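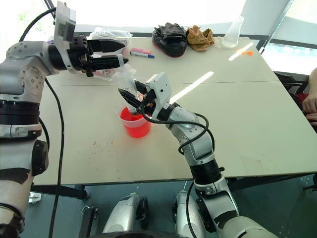 Cuaderno de banco, diciembre, por la tarde

Sigo con la pregunta que abrimos en la última reunión de Udonton: si los dos brazos pueden hacer ya las tareas pequeñas de la cocina y del taller, esas que una persona hace sin mirar. Dosificar un líquido es de las que más me interesan, porque sirve igual para un jarabe que para un tinte. El sistema necesita dos manos que trabajan juntas, y ahí está lo difícil. Una pinza tiene que sujetar el cuerpo de la jeringa, que es liso y redondo, y la otra se ocupa del extremo de arriba, mientras la punta queda dentro del vaso con el líquido rojo. Si la fuerza es demasiada en un lado, el otro lado lo paga con el ángulo. He puesto 5 mm de tolerancia en la altura y creo que es poco. También se ve un tono rojizo en la mesa alrededor de la base del vaso; apunto que hay que contar la limpieza como parte de la tarea, como hace cualquiera en su casa.

Parámetros para la próxima sesión:
Apertura de la pinza derecha: 50 mm antes de acercarse.
Espera después de cerrar: 3 segundos.
Velocidad de muñeca: al 30 % (con más, no me fío).
Bandeja de Bravora debajo del vaso, si llega a tiempo el pedido.

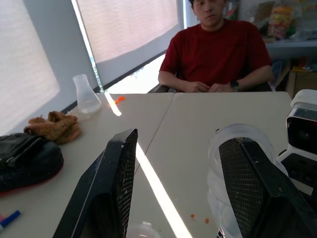
El desgaste de los dedos me preocupa más que el programa. En el catálogo de Kyriakidis las almohadillas se recomiendan para piezas secas y limpias, y una cocina no es ni una cosa ni la otra. Hoy las nuestras tienen partículas claras y manchas encima de la trama cruzada, y con esa suciedad no sé cuánto del agarre es goma y cuánto es suerte. Para un vaso de plástico con las paredes acanaladas quizás alcanza. Para un vaso de vidrio mojado yo no lo firmaría todavía. Tengo pendiente preguntar si las almohadillas se pueden lavar con agua y jabón o si el pegamento se suelta.

Otra cosa que no quiero olvidar: cuando hablamos de "ayudar en casa", casi siempre medimos el tiempo del movimiento y nunca el tiempo de preparar la mesa. Si una persona tiene que colocar cada objeto en su sitio antes, el ahorro es muy pequeño. Propongo anotar las dos cifras por separado desde ahora, aunque la segunda nos deje mal. 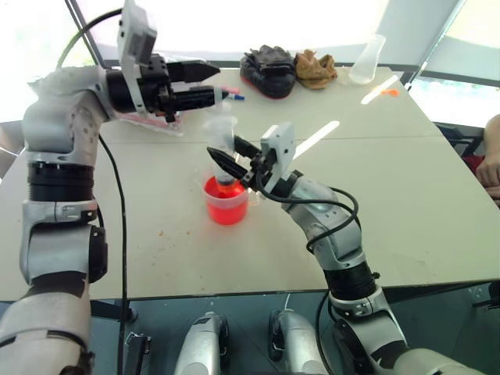
Según Stoser, que leyó el borrador de esta entrada, estoy siendo demasiado severo con la máquina: en un taller nadie le pediría verter a mano, le pondrían una bomba y se acabó, y lo que hay que probar son las tareas sin bomba posible, como ordenar un cajón o recoger lo que queda en la mesa al final del día. Tiene parte de razón. Le contesté que en una casa tampoco hay bomba, y que una persona mayor con temblor en las manos quiere precisamente que alguien le vierta el líquido sin derramarlo.

De momento mi opinión queda así: para el taller, con piezas conocidas y siempre en el mismo lugar, yo diría que sí, con supervisión. Para la casa, no todavía. Falta sobre todo que el sistema sepa cuándo ha hecho algo mal.

Pendiente: revisar el cero de la muñeca izquierda, limpiar los dedos con alcohol y repetir con agua sola antes de volver al rojo.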